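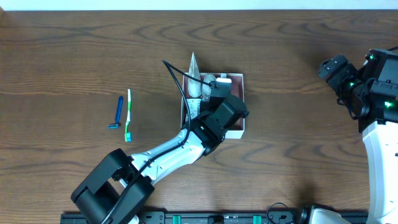
Equipment Planning Lead, Packing Automation (fixed term)

Wuisan packs travel and guest toiletry kits at our Plulstead site. Small box, tubes, bottles, a razor, a toothbrush, lid on, next one. People do it by hand today and they do it well. We have been told by several vendors that two-arm robot cells will do it better. We would like to hire someone who doesn't believe that until they've seen the numbers, and who would be willing to believe it afterward.

What the job is

You will write our equipment plan for the next budget round. It covers whether we buy any arms at all, how many, from whom, and what we stop paying for if we do. The proposal on the table is for 5 two-arm cells. You may come back and recommend one. You may come back and recommend a better conveyor and new chairs.

You will report to Tuulikki Kallio, head of operations, and work most days with Kartini Simanjuntak, who runs the kit line and has sat through more demos than she cares to remember.

What you'll be doing

Building a full cost for each option, including the parts quotes like to leave out: spare grippers, cables, wrist cameras, floor space, guarding, training, service visits, and the hours somebody spends putting dropped items back.

Setting up trials with our own goods. We have 571 kit variations on the books and the vendors all seem to bring the same easy one. Long thin items such as razors and toothbrushes need a proper test, and so do tubes that have to share a tight box with a round jar.

Reading service contracts to the last page and marking what they don't cover.

Talking to the packers before the plan is written. Their objections go in it, in their words.

Comparing purchase, lease and pay-per-pick. We have a lease offer from Lunska that looks cheap for the first year and gets strange after that.

Who we're looking for

You have bought production equipment before and can tell us about one purchase that went badly. You can build a spreadsheet other people can follow. You know the difference between a cycle time measured over a lunch break and one measured over a month of shifts.

A robotics degree is fine but we don't ask for one. Programming isn't part of the job. If you have worked for a vendor, please say so in your letter, along with whether you still get anything from them.

The practical bits

The post runs through April, with a possible extension if the board approves a purchase. Your pay does not depend on which way you recommend, and neither does the extension decision for other planning work at our Waden warehouse. Up to 5 days of travel a month to supplier sites, at our expense. Please don't let suppliers cover it.

Hours are 30 a week, mostly on site in Plulstead. Thursday is trial day and you need to be there for it. The early shift starts at 6 a.m. and we would expect you to join it now and then.

How to apply

Send a résumé and a letter of no more than one page to Kartini Simanjuntak at the Plulstead office. In the letter, tell us the first three questions you would ask a vendor who promises payback inside a year. Interviews are in person and include a walk along the line and an hour with one of the real quotes, prices left in.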